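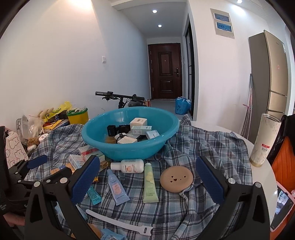 Chapter 5
Storing Things at Home

Most of the objects in a home are not being used at any given moment. A raincoat is worn on rainy days, a baking pan comes out on weekends, and a bottle of lotion is opened for a few seconds and closed again. The rest of the time these things have to be kept somewhere. Storage is the part of household management that deals with where they are kept, how they are found, and how they get back to their place.

This chapter looks at small goods: toiletries, medicines, cleaning supplies, cords, and paper. Furniture and clothing were covered earlier, and food storage has a chapter of its own.

5.1 Open and closed storage

Open storage includes shelves, trays, hooks, basins, and baskets without lids. A person can see what is there and reach it with one hand. The drawback is dust and light. Some skin creams and many medicines keep poorly in direct sun, and the label will usually say so.

Closed storage includes drawers, cabinets, and lidded boxes. It protects the contents and makes a room look calmer, but items at the back are easily forgotten. Households that rely on deep cabinets often buy the same product twice.

Most homes use both. A common arrangement is to keep daily items in the open and the reserve supply behind a door.

5.2 The case of the Tarigan apartments

Diệp Lã studied storage habits in 30 households in the Tarigan apartments, a rental building in the town of Arilia. The units have 2 closets each and no hall cabinet. Residents were asked to find 5 ordinary items, among them a bandage and a spare battery, while Lã timed the search.

Households that grouped goods by task finished sooner than those that grouped them by size. In the first kind of home, everything for washing hair was in one container, whether the bottles matched or not. In the second, tall bottles stood together and small boxes were stacked wherever they fit. The second method saved shelf space and cost time.

Lã also noted that portable containers tended to drift. A bin carried to the table for sorting might stay there for days.

Terms to learn

Active item: an object used at least once a week.
Reserve item: an unopened duplicate of an active item.
Point of use: the spot in the home where an object is normally needed.

Before you read on

Choose one drawer or container in your home. List its contents from memory, then check the list against what is there. Keep both lists for the activity in section 5.3.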